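Home Notebook Projects Bench Log Archive Search

Bench Log – August, evening
4 min read

Fourth try at the walnut dye bath today and I think I'm finally getting somewhere. The hulls are the ones from the Gresholm lot, picked green last fall and left in the lidded bucket ever since (yes, it smells exactly how you'd expect). I strained them through old pillowcase cloth twice, which took most of the morning, and then had to do it a third time when the cloth slipped off the rim and dumped half the sludge back in. So – clips next time, the big ones, all the way around!

Bath went on the heat just after 9 a.m. Brought it up slowly, kept it under a simmer, and let it sit there while I wound skeins. I'm using the Marnik wool again, same cone as the July samples, so at least the yarn is one thing I don't have to wonder about. I made 14 mini skeins. Four went in with no mordant at all, and the rest were split between alum and a weak iron dip afterward. The labels are strips of white plastic tied on with cotton thread, pencil only. The marker ones bled last time and I spent an evening guessing which was which.

What I got after an hour:

No mordant – a warm tan, nicer than I expected, a bit like weak tea. Even all the way through.
Alum – deeper and a little more yellow. Two of these have pale spots under the ties, so I tied them too tight again. I write this every single time and then I do it every single time.
Iron dip – went a cool gray-brown almost right away. I love this color. The wool feels rougher though, and I don't think I'd want it next to anybody's neck.

I still want a proper rust. The walnut won't give it to me alone, so the plan is an overdye with madder, walnut first and madder second. Jardine sell the ground root in small bags and I have most of one left. The old notes say I did it the other way around in spring and it came out like brick mud, so let's not repeat that.

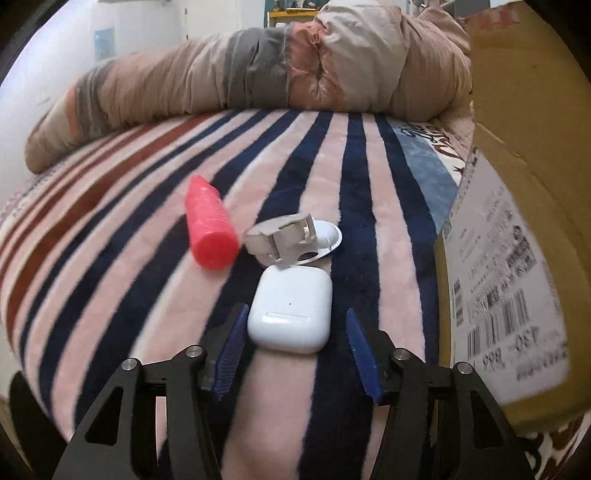 Pink, navy and cream stripes, with the rust-brown one off to the left.

On to the draft. The blanket is going to be plain weave, nothing fancy, with all the interest in the stripe order. I've been going back and forth on the widths for ages. Equal stripes look stiff to me on paper, so I'm leaning toward a few wide bands with skinny lines tucked in beside them, and the rust kept to one side only. I wound a test wrap on a strip of card and stood it on the windowsill, and every time I walked past I liked it a bit more, so that's probably the one.

Warp math, so I don't have to do it again: 2,304 yards total if I keep the sett where it is. That leaves a little for loom waste but not enough for a sample at the front, and I do want a sample at the front! Either I wind a longer warp or I sample on the small loom. Small loom, I think. The Plultiro has a sticky back beam anyway and I'd rather find out how bad it is with something short on it.

Rinse notes – the iron skeins took far more rinsing than the others before the water ran clear. Everything's hanging on the rack by the back door now, away from the sun. I'll check them in the morning and see how much they lighten. Last batch dropped at least a shade.

To do: order more alum, scrub the enamel pot, find the missing lid. Wash test on skein 31 from the July set, which I keep putting off. Also the sink is brown.

Contact | All notes copyright the author | Back to top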